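Plorkside bench book
April 14, 2022

Carrying on from the last page, where I said the thin board would flatten by itself if left alone. It was left alone. It has used the time to bend a bit more.

Length still 138 cm for the long ones, so no news there. Corrado Marchetti stacked the whole Erkasness delivery against the outside wall in August and I agreed to it, in writing, on page 50 of this book, so I can't be as rude about it as I would like. The thick pieces have shrugged it off. The thin ones have gone like crisps.

Had the worst of the short ones up on edge this morning to look along it.

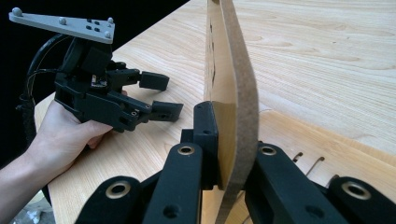 Thin brown board, with curve.

Tried the straightedge on both faces. Hollow on one, proud on the other, as you'd expect, and the light comes through under the middle whichever way I squint. I had it down as a shelf for the Shearer cabinet. It may have to be a drawer bottom, where it can be bullied into a groove on all sides and not seen again.

Options, as they stand:
Damp the hollow side, weights on top, leave over the weekend. Has worked before, once.
Clamp it between two flat pieces and forget about it. My preferred method for most things.
Cut it narrower and glue up. More work than the board is worth.
Buy another one. See under money, below.

Went for the weights. Marked the hollow face with a pencil cross so I don't damp the wrong side, as in the episode of the tea tray.

On to the table. Shearer rang again about the top and wants to know whether it will "stay that colour". I said wood generally goes the colour it wants and we follow along with a rag. They would like something more definite. Told them I'd put test patches on an offcut and send it over, one patch bare, one with Jelano oil, one with the water-based stuff that smells of swimming pool.
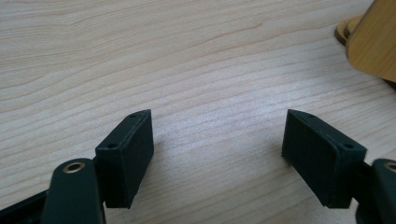

They also asked if the pattern could be made to run straighter, and I've written that down word for word in case I ever need cheering up. Sanding so far is the edges only. I don't want to go near the face with anything coarse until I know how thick the top layer is, and the paperwork from Erkasness says "wood", which narrows it down a bit.
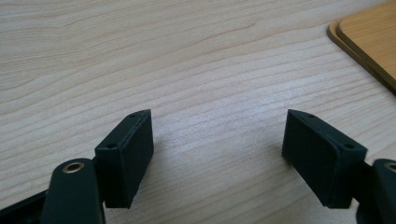
Colour matching is going to be the trouble with the patches. I held the first offcut against the top in three places and got three different answers. The middle of the table comes up nearly white where the light lands on it, and over towards the upper left it's a warmer tan, so a patch that looks right in one spot looks like a mistake in the other. Will do the comparing by the door from now on, same spot each time, and write down which. The offcut also has hardly any wave in its grain, so Shearer will ring about that too.

Money: total spent on this job is creeping towards 2,000 and the estimate didn't creep with it. No more boards until the drawer bottom question is settled.

To do
Ask Corrado for the stickers back (the wooden spacers; he took it the other way last time)
Move the thin stock off the outside wall, flat, off the floor
Second coat on the Jelano patch, thinner than the first
Order pads for the sander
Look at the curved one on Monday and try not to lift the weights before then to check

Lifted the weights to check. Still curved.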